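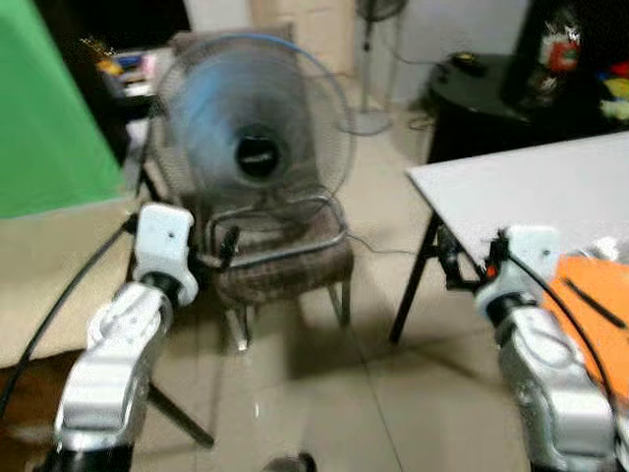

What size room will a desk fan cool?
A desk fan doesn't cool a room at all, whatever the box says. It moves air over the person sitting in front of it, so buy one for a seat.

Tipoki Desk Fan, Blue Blade

The Tipoki is a plain fan: see-through blue blades, a round wire guard, a black hub and a looped chrome wire base. Nikgate stocks it because people keep asking for it. We have our doubts about some of the claims that come with it.

Top speed is given as 1,250 rpm. We haven't measured that, and a fast fan with badly shaped blades is mostly a loud one. Speeds: 3. The middle setting is the one to use at night. The lowest barely stirs a curtain.

The wire base is light and easy to wipe down. On a hard table it works fine. A padded chair seat is a different matter, as any wire base can rock on a soft surface. Kallgate sells rubber feet for bases like this one. Try the fan without them first.

Desk fan or pedestal fan? If you want air across a bed or a sofa, get the pedestal. It costs more and takes up floor, but the height is worth paying for. The desk model makes sense for one person at a table.

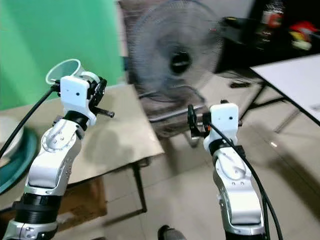

Nikgate Home Catalog, Issue 16, page 8

Where to put it

A crowded room is hard on a small fan. Big sheets of cardboard lying across a table can lift in the draft, and a clear plastic cup will go over if there's nothing in it. Move light stuff out of the way before you reach for the top speed.

Nakier lists a "whisper" version at a higher price. We compared the two spec sheets and found the same motor and the same blade size. Ask them what the extra money buys.

Guard clips off for cleaning. Unplug first. Spare guards back in stock in March.

Price and stock checked February 5, 2020.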